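Puvport Toy Library: progress report to the Ibarra Fund
16 Aug 2020 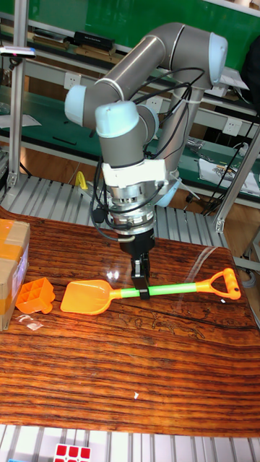 The grant covers two years of running costs for the toy library at Puvport, and we are now at the halfway mark. Loans for the year came to 1,095, against a target of 1,000 in the application. Most borrowing is still by families with children under five, and small outdoor pieces go out more than anything else. A toy shovel with a green handle is the sort of thing that gets borrowed in summer and kept until autumn. We have stopped charging late fees on items like that and the return rate has not changed.

Membership
We have 60 member families. Nineteen joined after the February open day at the Skonitov Street hall. We closed the counter in late March and moved to pickup by appointment, which has continued. Bookings are taken by phone and email.

Spending
The shelving came in under budget. Cleaning supplies went well over, and we moved $2,000 from the events line to cover them, as agreed with your office in May. Insurance is paid to the end of the year. The catalogue software, Ovus, was renewed at the old price.

Stock
Puzzles were checked piece by piece while the counter was closed and more than a third were withdrawn. Replacements have been ordered, with a few on back order. Battery toys remain a problem, as they come back flat and members don't always have spares.

Next six months
We plan to reopen the counter on Saturday mornings if the hall allows it, finish labelling the baby toys and send members a short survey on opening hours. The hall lease is up for renewal and we will forward the new terms when we have them.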